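From: Zoia Ivanyshyn
To: Lilgate Baseball list
Date: 25 January 2019
Subject: Re: Who's taking the first team?

Tamara Chornovol wrote:
> Has anything been settled about the manager's job? I heard Fedir
> was asked but wanted to think it over. Some of the juniors' parents
> are asking me and I don't know what to tell them. Also, is indoor
> practice still on at the school hall?

Hello Tamara, hello all,

Yes, settled, and I'm thrilled! Fedir said yes last night. He'll run the first team for two seasons, with Bienvenido staying on as pitching coach, so the bullpen won't know any different.

For those who joined recently, Fedir caught for us for years and then coached third base, and he must have waved me home more times than anyone alive (I was out at the plate for a fair few of them, but never mind). He knows every hitter in the squad and he's already rung most of them. He wants more bunting practice, which I know will start a row, and he wants the young ones on the bench for home games so they can hear how decisions get made. I love that idea.

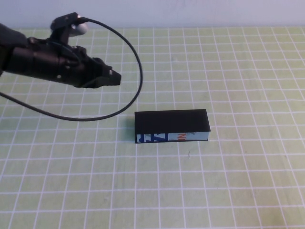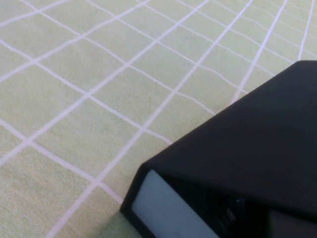
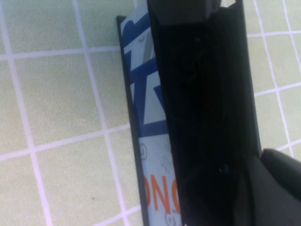

Indoor practice is still on, same hall, but we start at 5 now instead of half past. Pitchers and catchers first, everyone else when they can get there after work. Please bring flat shoes - no studs on that floor, Antonina had words with us last year and she was right.

The opening friendly is against Allier, away. They beat us 9-16 in that mad game last summer - sorry, 16-9, I still can't type it the right way round - and Fedir says he'd like a quieter afternoon. So would my nerves. Bienvenido thinks we have the arms for it this time, and having watched the two lefties throw all January I think so too.

Tamara, do tell the parents. Fedir is happy to talk to any of them after practice, and he'll write to the list himself once he's sorted out who is coaching first base. If anybody fancies that, speak up, he's keen to hear from you.

See you in the hall,
Zoia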